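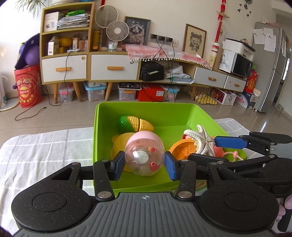
Blog > On two wheels > Odds and ends

I finally gave in and changed my saddle this April, after 1,491 miles of grumbling about the old one to anyone who'd listen (mostly the cat). The new one is a Zeritz, a bit wider at the back, and oh, what a difference on the long drag up to Plirngate!

It did take me three goes to get the height right. I started far too low, knees practically round my ears, then went up a whole 19 mm in one go and rocked about like a boat. In the end I sat on it against the garage wall with a cup of tea and nudged it down bit by bit until my heel just met the pedal.

Next job is the bar tape, which is coming away on the left. I quite fancy something in dark red.

Last updated: April
Contact | © Ekik Pedals | Back to top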